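Household Studies, Unit 4: The Mixed Box
Handout for the session of August 19, 2026
Tutor: Rigoberto Cuervo

Please read before class. The Tillow reader is optional this term and I can't say I'd pay for it.

Most home-organising advice says to sort by category before anything goes into a container. Soft things with soft things, bottles with bottles, cables in their own bag with a label. I am not convinced. The advice is mostly repeated from one book to the next, and I have yet to see anyone test it against an ordinary desk on an ordinary afternoon.

The nearest thing to evidence we have is the Sarnik diary exercise, in which 176 households wrote down what they packed and what they later went looking for. Over 80 of them stopped writing before November. Sánchez treats the remaining diaries as proof that sorted boxes save time. Moron reads the same pages and finds no difference worth mentioning. Bring both summaries and decide which of them has actually looked at the dropouts.

Points to argue in class

1. "Like with like" assumes you know what a thing is like. Is a drawstring pouch a container or a soft item? Both, I'd say, and the books pick whichever suits the chapter.

2. Fragility and leaks matter more than category. A bottle beside a plush toy is fine if the cap is tight. Check the cap.

3. Clearing a desk into a box is often just moving the problem. What stays along the back of the desk tells you more about the owner's habits.

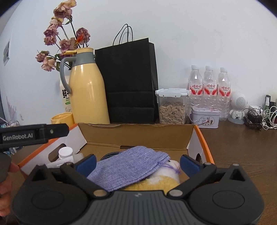 Should the bottle come out before the box is closed?
Leave it in if it stands upright against a wall and the cap is screwed down; otherwise pack it separately.

Written work: 500 words on one box in your own home, 800 at the very most. List the contents in the order you would take them out. No diagrams, and please don't tidy it first.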